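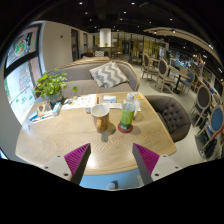
About Vukik

Vukik does home energy audits. We come to your house, find out where the heat goes in winter and where it gets in during summer, and write it down in a report you can read without a dictionary. We don't sell windows. We don't sell insulation, heat pumps, solar panels, smart thermostats or the little plug-in boxes that claim to "clean" your electricity, which we would not sell even if we did sell things.

You should be suspicious of any company page that starts that way. Plenty of firms in this trade call themselves independent and then hand you a quote from their cousin's window business. So check us. Our fee is printed on the booking form, it is the same whether we find one problem or twenty, and we take no commission from contractors. If a contractor tells you Vukik sent them, ask to see that in writing. They won't have it.

Where we came from

The company started with a bad set of windows. One of us paid a large sum to replace every window in a drafty house, on the promise that heating bills would fall by half. They fell by so little that it could have been the weather. The real trouble was a gap over the kitchen soffit that opened straight into the attic, and it was closed later with a sheet of foam board and two tubes of caulk.

We have been at it for 19 years. For the first 6 we worked under the name Morais, and you may still find that name on older reports. If you have one and you're selling the house, please don't hand it to the buyer as if it were current. Houses change. People cut holes in them.

What we do on a visit

An audit takes most of a morning. We put a fan in your front door, pull air out of the house and measure how much leaks back in. While it runs we walk through with a thermal camera and a smoke pencil. We look at the attic, the basement or crawl space, the ducts if you have them, and the furnace or boiler. We ask for a year of utility bills, and we do read them.

Then we sit down with you, usually in the kitchen, and go over what we saw. The written report comes later by email. It ranks repairs by what they cost against what they are likely to save, and where we don't know, it says so. A blower door test is a measurement of one house on one day. It tells you a good deal about leaks and nothing at all about whether your teenager will shut the garage door.

What we don't believe

We don't believe savings figures that come with a percent sign and the words "up to." A product that saves up to 30 percent may also save zero, and the label is still telling the truth.

We don't believe every old house needs new windows. Some do. Many need weatherstripping and a storm panel, and a few need the sash locks closed, which is free.

We don't believe payback charts that assume energy prices will rise every year forever. Ours use today's rates. If prices go up, you come out ahead of our number, and you can be pleasantly surprised.

We are also wary of thermal images. They look impressive, and they are easy to fake by accident. A cold-looking wall may be a shaded wall. We include them in the report only where a second test backs them up – some customers are disappointed by how few they get.

And we don't believe our own numbers as much as we used to. In March we went back through every audit where the owner had sent us bills a year later. Out of 1,658 audits, far fewer owners had done so than we would like, and the people who write back are probably the ones who were happy. Our estimates for attic work held up well. Our estimates for duct sealing were too rosy, so we lowered them.

The software question

Reports are built in Cudedine, a program we had written for us after the off-the-shelf ones kept recommending the same five upgrades to everybody. It does arithmetic and page layout. An auditor writes the findings by hand, and the same auditor answers the phone if you disagree with them.

For a time we also offered Sonitz, a set of plug-in room monitors that customers could keep for the season. We dropped it. The data was fine, but most people stopped looking at it after the second week and we could not keep charging for that with a straight face.

When you don't need us

If your house was built recently and your bills look much like your neighbors', save your money. If you rent, talk to the landlord first, as most of what we recommend isn't yours to fix. And if you already know the attic hatch has no cover, put a cover on it, live with it for a winter, and call us afterward if the place is still cold.

We turn down houses above 1,000 feet up the ridge road between the first snow and the thaw. The fan is heavy and the van is not good on ice.

Booking

Use the form or call the office. Have your last twelve utility bills handy, and clear a path to the attic hatch if it is in a closet – it is nearly always in a closet.

Page last updated Aug 5, 2025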